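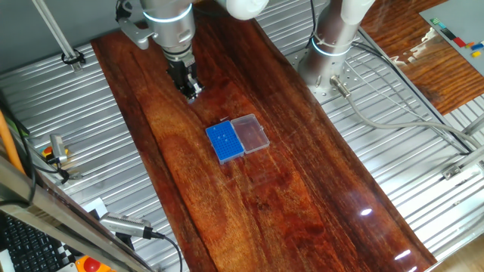 How do I get my well water tested this fall?
Pick up a free kit at the Rernell township office, fill the bottle at your kitchen tap and bring it back before 11 a.m. on a collection day.

Noreck opens fall well water testing to Rernell and Løken households

RERNELL – Noreck Water Services will offer free bacteria testing to homes on private wells in Rernell and Løken starting in September. The company has set aside 375 kits for the fall round. Any household, farm or cottage that draws its drinking water from a drilled or dug well can take part.

Town water customers are not included, as their supply is already sampled under the municipal licence. Tenants may pick up a kit without the owner's permission, but the results sheet asks for the civic address of the well.

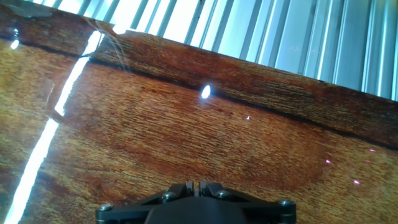
Each kit holds one sterile bottle, a form and a return bag. Residents should take the aerator off the tap, let the cold water run for five minutes and fill the bottle to the line. The small amount of powder inside should be left where it is. Samples need to be kept in the fridge and returned the same day.

Collection will run at seven sites, including the Løken community hall, the Rernell arena and the Lallden Road fire station. The hall's side door will be open from 8 a.m. Parking at the fire station is limited to the gravel lot across the road, and vehicles left in front of the bays will be asked to move.

"A lot of families tested when they bought the house and haven't done it again," said Haiyan Yuan, program manager at Noreck. "Wells change. A cracked cap or a wet spring can be enough, and you won't always taste it."
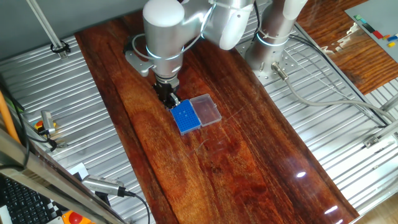
Page last updated: September, 3:40 p.m. (collection sites corrected)

Results will be sent by email or regular mail within 26 hours of the lab finishing its work. Households with a positive result for E. coli will also get a phone call, so the form should carry a daytime number. They should boil their drinking water until a second test comes back clear. The second kit is free as well.

The basic test looks for total coliforms and E. coli. It does not cover nitrate, arsenic, hardness or colour. Residents who want those can order them at the counter for $100, payable by debit or cheque, and will be given a larger bottle.

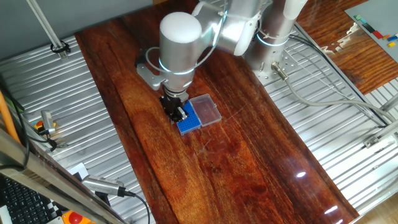
By Haiyan Yuan, Noreck Water Services

Well owners who have had flooding near the wellhead should wait until the water has gone down and the well has been disinfected before sampling. A one-page guide to chlorinating a well is available at the township office and at the Løken library branch.

Kits are limited to one per well. Neighbours who share a well should agree on who will send the sample in. Anyone who can't get to a collection site may ask the township office about pickup, which is offered on the Lallden side only.

Media contact: Haiyan Yuan, program manager, Noreck Water Services, Rernell office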